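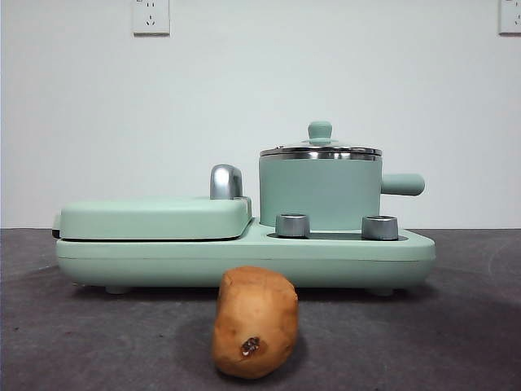
Fadwa Samir

Posted 31 May 2022

Building a small arm at home on the kitchen bench and I'm stuck on the first real job, which is moving a potato into the saucepan on one of those green breakfast cookers with the griddle on the left. Lid off, potato in, lid back on. The Badau kit claims it will do this "out of the box" with the camera model they ship. I have my doubts. I've run it 90 times and it goes for the pot lid fine, then closes on air next to the potato or knocks it over. Do I need the depth camera upgrade (they want 800 for it, no thanks) or is something else wrong? Fixed camera, dark gray table, plain wall behind.

Monance

Get the depth camera. Everyone ends up buying it.

3434 posts

Skalora

I wouldn't spend the money yet. A depth camera won't thank you for that shiny steel lid or the chrome griddle handle, they're the sort of thing that leaves holes in the data.

Look at where your potato is. It's standing on end right in front of the cooker, and from your camera it overlaps the base. The model has to guess where it meets the table. Lay it on its side, well clear of the cooker, and run the same test before touching anything else. If the misses stop, it was never the camera.

Then check your table height in the config. Mine was off by the thickness of the mat I'd calibrated on in December and I blamed the software for weeks.

Also, "out of the box" on that page means their box, their table and their lights. I asked for the test log and got a brochure.

Steinarsdóttir

Agree on moving the potato. I'd add that the lid knob is small and round and easy to pinch from above, so getting that right proves very little. Try the pan handle next, it's stubby and sticks out toward the right edge of the base. My gripper slid off it until I put rubber on the fingers. Keep the cooker unplugged while you test, and don't trust the success figure in the app. It counted a drop as a pick for me.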